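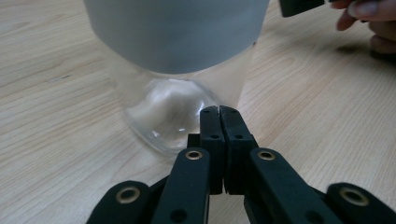 Glass with a gray band, on a wooden table.

Blog > Work > Getting hired

June 20, 2021

I got an email last week from a reader who is finishing a degree in historic preservation and wants to know how people get their first paid work surveying old buildings. I wrote her a long answer and then decided to put most of it up, with a few parts added.

My own start was slow. I graduated in January, which is a bad month for it. Field seasons are planned by then but the hiring mostly hasn't been done, and the small firms don't answer email until they know which contracts they have. I sent out 77 applications before I had a contract. I know the number from the spreadsheet I kept, with a column for the date sent and a column for any reply. The reply column was mostly blank.

The job I did get was with Cirner, a small consulting outfit that did building inventories for counties and road projects. The ad asked for two years of experience and I had one summer. I applied anyway and said so in the first paragraph of the letter. Aroha Bright, who ran the survey crew, told me later that she called me over the others because I had attached two finished inventory forms from my summer work. Most people attached a transcript.

So that's my first piece of advice. Send the forms. If you have filled out a state inventory form for a class, clean it up and send it, with the photos and the site sketch. Take out the owner's name. A person hiring for a survey crew wants to know whether you can look at a house with three additions and a replaced porch and write down what is there in plain sentences. A paper on preservation theory doesn't show that.

The work itself was walking. We had one contract with 2216 structures on the list, and a good share of those were garages, sheds and chicken houses. You stand on the sidewalk, you take your photos, you write down the roof shape and the wall material and the windows, and you go to the next one. Dogs bark at you. People come out and ask if you're from the assessor. You need a short answer ready for that, and a letter from the county in your bag.

I liked it. I know people who didn't last a month. If you went into this field because you love grand hotels and courthouses, you should know that you may spend a full season on ranch houses. After a while I could date them by the garage doors, and I started to care about them a bit.

Some things I would ask before taking a seasonal contract:

Do they pay for drive time, or only time on site? At Cirner it was paid. At Rätsep, where I worked the year after, it was paid one way, and I didn't find out until the first check.

Who pays for lodging, and do you share a room?

Is there office time after the field season? Somebody has to enter all those forms and label the photos, and that can be another couple of months of pay. Ask for it early. I got mine by offering to do the photo logs, which everyone else on the crew hated.

Will your name be on the report? It should be. You'll want to list it later.

The reader also asked if she needs to know GIS. Yes, at least enough to open a parcel layer, add points and fix them when they land in the wrong lot. You don't have to be good at it. You can learn the rest from whoever on the crew is.

She asked about graduate school too. I went back for a master's after three seasons, and I'm glad I waited. By then I knew I wanted to do survey and National Register work and had no interest in running a house museum. Some of my classmates found that out in the second year, with loans. On the other side, there are jobs you can't be the lead on without the degree, so if you have funding offered now, that's different - take it seriously.

For finding openings, I'd skip the big general job sites. Read your state preservation office's page, and look at who wrote the recent survey reports for towns near you. The firm's name is on the cover. Write to them directly, keep it to one page, and say which months you're free. I found Rätsep that way, from a report in a library.

I'll put up my old cover letter once I've taken the county names out of it. If you hire for this kind of work and think I've got something wrong, leave a comment and I'll add it to the post.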